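Footwear label Triltside will release its first running shoe with Italian tannery Domínguez in May, and buyers will have to enter a drawing for the chance to pay $251 for a pair.

The shoe, called the Jonico, comes in four colors: chalk, rust, navy and a dark green that will be sold only at the brand's own stores. Triltside said it made 980 pairs for the first run. A second batch is planned for the fall, though the green will not be part of it.

Ottó Bognár, who took over as Triltside's design director last year, based the Jonico on a track spike his label Fosero made before it closed. The upper is cut from a single piece of undyed calfskin and then colored by hand at the tannery, so shades vary from pair to pair. The sole is thicker than on earlier Triltside models and can be replaced at the brand's repair counters.

"People kept asking me for the old Fosero shoe," Bognár said. "I didn't want to make the same one again. It was a bad shoe to walk in."

Entries open at 10 a.m. on the Triltside website and stay open for three hours. Each person may enter once and must choose a size and color when signing up. Winners will get an email and have until midnight to pay. Unclaimed pairs go to the stores, where they will be sold without a drawing.

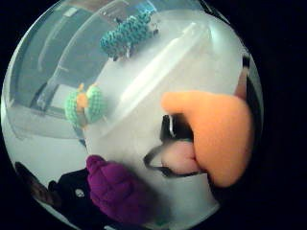

A translucent storage container with a black latch.

Triltside does not plan to sell the Jonico through department stores. A matching leather belt and a small shoulder bag, also made by Domínguez, will follow later in the season. Prices for those have not been announced.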